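Third at Rakstead, and already thinking about the climb

The rider who took third on the road from Elteston to Rakstead on Sunday was back on the bike by nine the next morning. It was an easy spin, 90 minutes with a coffee stop, and afterwards she sat down to talk about a stage race that has gone better than her team expected.

"We came here for one good day," she said. "We've had two, so the pressure is off a bit."

Grindby are in their second season and brought five riders. The longest stage was 214 kilometres for the men and shorter for the women, a gap she would like to see closed. "I'd happily race 200. Most of the bunch would."

She lost the sprint from a small group, starting it too early into a headwind. "I went at 400 metres. It was a mistake and I knew it by the last corner. The other two sat on my wheel and came past."

Her coach had told her to wait. They have talked it over since, she said, and there are no hard feelings — he made the same error often enough when he raced.

She grew up in Elteston and started on the track at 14. The move to the road came in November two years ago, when the velodrome closed for repairs and she needed somewhere to train. 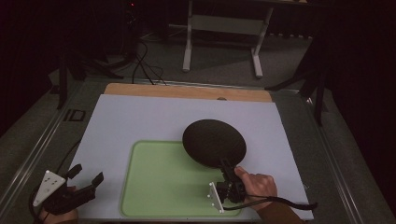 Recovery on tour is mostly lying down, she said, and she is not good at it. She reads, rings home and sleeps in the afternoon if the hotel is quiet. Table tennis is the other thing, and she will pick up a black paddle like that one whenever there is a game going. "I'm terrible. But it gets me off my phone."

Wednesday's stage finishes on the Nguyen climb, which she has ridden twice in training. She plans to stay near the front until the road narrows and see who is left.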